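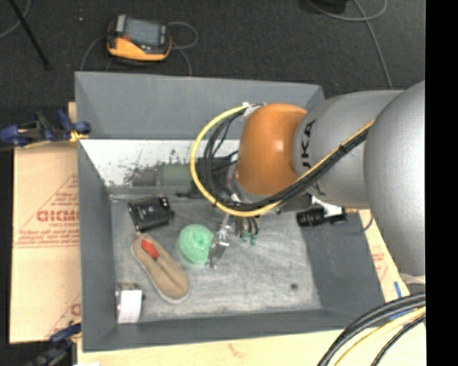 June, late, kit all over the bed

Back from Drandstead with the wrong jacket. Well, not wrong. Right jacket, wrong size, and the 18 year old on the till swore they come up small. They do not come up small. I could get Shobha in there with me and still do the zip up.

So. Returned it in my head about four times on the bus, then got home and tried it over the fleece and now I'm not so sure. Long enough at the back to sit on wet rock. Cuffs that go over gloves. Hood fits over the helmet, which the old one never did, I had it perched on top like a tea cosy all last trip. Pit zips a bit stiff. Maybe keep it.

Trousers still not sorted. The Šindelář ones are lovely but no side zips, so boots off every time it rains, and Nithin says it always rains at Jesberg. Nithin also says I should stop buying things and go for a walk. Easy for him, he's had the same pair since university and they're more patch than trouser now.

Met him and Shobha in Costa after work to do the list. Shobha had it all written out, proper columns. Nithin had a biscuit. We agreed:

tent – Nithin's, he's to check the pegs
stove – mine
2 pans, the small ones
map – Shobha, and a spare in somebody else's bag
first aid – me, need plasters and more tape
no camp chairs (I lost that one)

Then a long argument about waterproof ratings. Shobha's read that you want a higher number than mine has, Nithin thinks the numbers are all nonsense and what you need is to reproof the thing once a year. I said I'd do both and they both looked pleased with themsleves.

Top of the second day is 2126 feet by Shobha's map. Doesn't sound much sat in a coffee shop. With a full bag on, different matter. Weighed mine on the bathroom scales tonight and didn't like it. Took out the second fleece, the book, the big torch. Put the book back.

Old jacket – can't decide. Seam tape's peeling on both shoulders, pocket lining gone, but I've had it up everything. Could patch it and keep it for the garden. Mum would say bin it. Looked up what the new one costs again and felt a bit sick, £100 and that was in the sale.

Feet ok, boots ok, laces not ok. Must get laces tomorow. Also gas, also socks, also ring Nithin about the pegs becuase he will not have looked.

Wearing the new jacket while I write this. Very warm. Label still on, tucked up the sleeve. Bed.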